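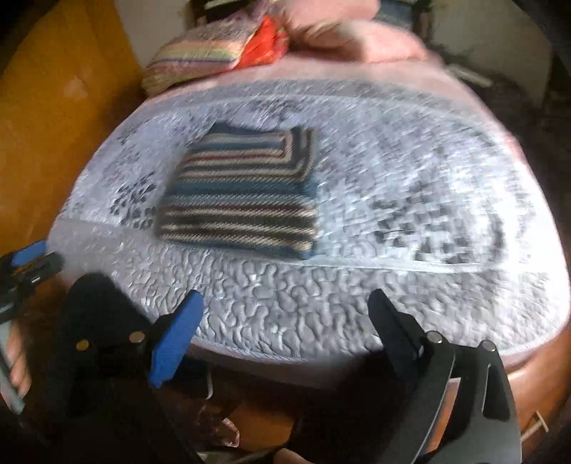
Stripes on the quilt, folded and waiting for a drawer.

Knits on the Bed: Your Questions

We get so many questions about folding and storing knits that we finally put the answers in one place. The Arholm laundry page used to cover some of this, but it was mostly about washing, and folding deserves its own page (we love folding!). The page is updated whenever a good question comes in.

Why do you always fold on a bed?

Because it's big, it's at a decent height, and knits lie so nicely on a quilted surface. A table works too, but a smooth tabletop lets a heavy sweater slide off when you turn your back. A coverlet with some texture to it holds things where you put them. Smooth it out with your forearm first and you're ready to go.

My striped knits never line up. What am I doing wrong?

Probably nothing. Knit stretches, and hand-knit stretches in its own private directions. Pick one stripe, ideally a wide one in a strong color, and make that your guide. Line up that stripe along the fold and let the others do what they like. If you have a piece where the stripes turn a corner, fold well away from the corner so it lies flat. A corner that gets creased right through the middle takes ages to relax.

Do the edges have to be even?

No! A slightly wavy top edge makes no difference in a drawer. Turn the neater edge toward you and enjoy it.

Should I hang anything knitted?

Very light cardigans can stand a short spell on a wide hanger. Everything else gets folded. The weight of the yarn pulls the shoulders down and you end up with two little bumps that take a steaming to get rid of. Blankets and throws are happy over a rail, as long as you move the fold line now and then.

What's the best way to fold thick socks?

Lay one on top of the other, toes together, and fold in half once. Please don't roll the cuffs into a ball - it's the fastest way to wear out the ribbing. For really chunky pairs, skip the fold and lay them flat in a long row. They look wonderful like that, especially the ones in speckled yarn.

Navy, black or charcoal? I can never match my dark socks.

Sort them by daylight, close to a window, and go by texture before color. Run your thumb over the knit: a ribbed navy and a plain navy feel completely different even when they look the same at 7 in the morning. A stitch of bright thread inside the cuff works too. One reader uses mustard for wool and rust for cotton, and we've been copying that ever since.

Things keep slipping down the side of the bed. Any tips?

Oh, we know this one well. Work from the middle of the mattress out, and keep your finished pile at the foot end, away from the edge.
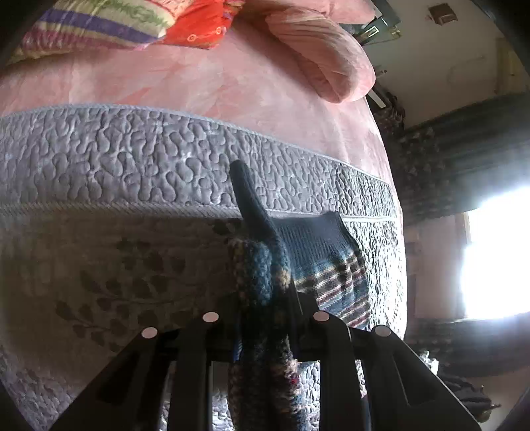 Socks are the worst for it, and anything soft and narrow will follow them over. If you pick up several knits together, hold them from underneath with your other hand so the loose ends don't drag. And check along the side of the mattress before you decide a sock is lost for good. Ours turn up there most Fridays, which is when we do the big sort.

How many sweaters should go in one stack?

We stop at 4. Any higher and the bottom one gets pressed flat, and you'll topple the whole lot reaching for it. The Ondis drawer is deep enough for two stacks side by side with socks along the front.

Do you use boxes or bags for summer?

Cotton bags for wool, every time. We have a few from Xie with a drawstring, and they breathe well. The Skullov box under the bed is for throws and spare blankets only, and it gets opened and aired in July. Whatever you use, put things away clean and completely dry.

Can I fold on a bare mattress when the sheets are in the wash?

You can, and it's a nice firm surface. Watch out for piped seams, though. Loose knits love to catch on anything raised, so lift pieces clear of the edge and don't drag them across.

What about pieces with long loose strands or thick cords?

Tuck the strand inside the last fold so it doesn't snag on its neighbors. If it's too thick to tuck, lay it along the top in one soft loop. Never wind it tight around the bundle, however tidy that looks!

How many questions have you answered so far?

1,148 at the last update, and 404 of those were about socks. Keep them coming, we really do read every one.

Where do I send mine?

Use the form at the bottom of the page. Tell us what the piece is made of and how big it is, and let us know where you plan to store it.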